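1/5 I work in the sorting hall at Wirnero. Since February we have a robot arm at the table where I stood before. People ask me how it is, so I write a little.

2/5 The arm takes things from a gray bin, one by one. Cans, cups, sometimes a glove. I choose what goes in the bin, and I write down every item it cannot pick.
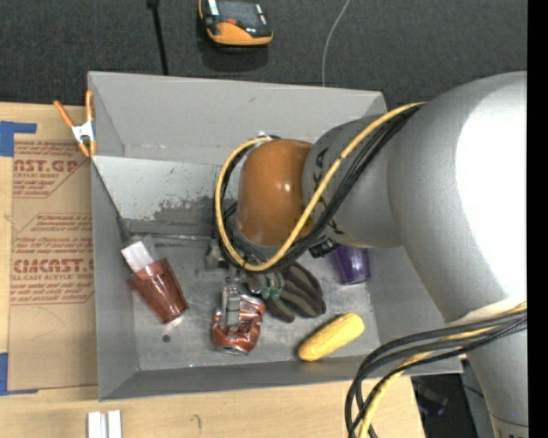

3/5 Yesterday we gave it 300 items and I wrote down 23. My supervisor Kelly Bittencourt wants this list every evening, also when it is short.

4/5 My back is better now. My eyes are more tired, and I talk less with my colleagues than when we all sorted by hand. I miss this part.

5/5 Two of us had the training for the arm. The others in our team ask when is their turn, and I think it is a fair question.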